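Does a small open bin really make people throw away less?

Grultcombe Household Forum > Cleaning and Clutter > Trash and Recycling 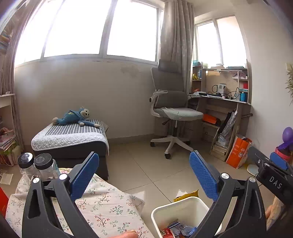
Reply 1
costel_avram
Posted 1 July 2022

My sister-in-law sent me one of those home advice newsletters and the big claim in it is that if you swap your kitchen can for a small open bin with no lid, the household produces less garbage. The theory is you see what you're tossing, you feel bad, you buy less of it. It quotes a "25 percent drop" and gives no source at all. I looked. There's a link that goes to another newsletter, which links back to the first one.

We have a small white one in the den and a normal lidded can in the kitchen. I can't say I've ever looked at a candy wrapper and changed my life over it. Has anybody here tried this for longer than a weekend?

Costel Avram

Reply 2
marlpit

25 percent of what? Weight? Volume? Number of bags? If you go from a big can to a small one you're going to change how often you empty it, so of course each bag weighs less. That isn't less trash.

Reply 3
PorchLight_Dee

I'll speak up for it. We went lidless two years ago and I do think it helped, mostly with snack stuff. The kids see the chip bags piling up and so do I. We buy the big bag now and put it in bowls. Also it's a lot nicer not having a lid to scrub.

Reply 4
marlpit

Did you weigh anything before and after, or does it just feel like less? Not trying to be rude, I just notice these threads always run on feelings.

Reply 5
PorchLight_Dee

No I did not weigh my garbage, I have a job. We used to fill the curbside cart and now there's room at the top. Good enough for me.

Reply 6
tamsin8

Dee, how old were the kids two years ago? Ours got out of pull-ups and the cart went half empty overnight. I could have credited it to a new bin, or the phases of the moon.

Reply 7
PorchLight_Dee

OK, the youngest was in diapers. Fair point. I still say the chip bags are down.

Reply 8
oprea_st_renter

Different complaint. I live in the Oprea building and we have a chute, and a lidless bin anywhere near food means fruit flies by July. Whoever writes these things lives somewhere cool and dry. Mine lasted 8 days before I put it in the hall closet and went back to the step can.

And people miss. With a lid you have to walk up and open it. With an open one, everybody thinks they're a basketball player, and half of it ends up on the floor behind.

Reply 9
costel_avram

The missing part I can confirm. A lot of what goes near our bin does not go in it.

Reply 10
WilitzWanda

Can I ask about the recycling side? The same newsletter went around at my work and it says an open bin makes people sort better because they can see a bottle sitting in there and pull it out. Over here in Wilitz we have to keep plastic bottles separate and I've never once seen a person reach into a trash bin to rescue one. They say "oh, shouldn't that be in the other one" and keep walking.

Reply 11
marlpit

That one's easy to answer. You sort better if there are two bins right next to each other. If the recycling is out in the garage, the bottle goes in the trash, lid or no lid.

Reply 12
hank_2135

Disagree a little. We've got two side by side and my father-in-law still uses whichever is closer to his hand - so does everybody at Thanksgiving. Labels didn't help either. I've given up and I sort it myself on pickup night.

Reply 13
tamsin8

Did the newsletter happen to sell a bin?

Reply 14
costel_avram

Yes. Something called the Alard, at the bottom of the page, "designed for mindful disposal." It's a square tub.

Reply 15
tamsin8

Well there you go.

Reply 16
PorchLight_Dee

Mine came from a yard sale so I'm not in anybody's pocket. I don't see the harm. If it makes one person buy fewer single snacks then fine.

Reply 17
marlpit

No harm in the tub. I mind the number. Somebody is going to repeat that 25 percent at a town meeting and then we'll all be getting smaller carts for the same fee.

Reply 18
oprea_st_renter

Don't give them ideas. Costel, if you want to test it, put a cheap luggage scale on every bag for a month with the old can and a month with the new one. And don't tell the family which month is which.

Reply 19
costel_avram

I think they'd notice the lid. But I do have a luggage scale somewhere. I'll start with the kitchen can and post the weights if I remember to write them down.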